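Reading Time in Wordless Comics
Final project report, Castberg College

For this project I looked at how long readers spend on a page that has no words. My material was Gromari, a wordless graphic novel of about 800 panels set in a harbor town. I picked five chapters and timed 10 readers on each one during November.

Most readers slowed down on pages with many small panels – that was expected. They also slowed down on full-page drawings, which I had not planned for.

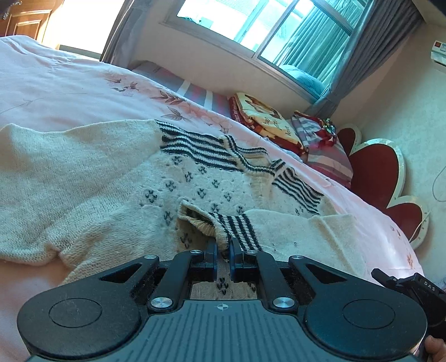 The silent dream chapter gave the most uneven times. Two readers skipped through it and later asked if it was part of the main story. The others went back at least once to compare the street map with the opening pages.

I did not test readers who were new to comics, so the results only apply to people who already read them. A second round should include both groups and use a shorter book.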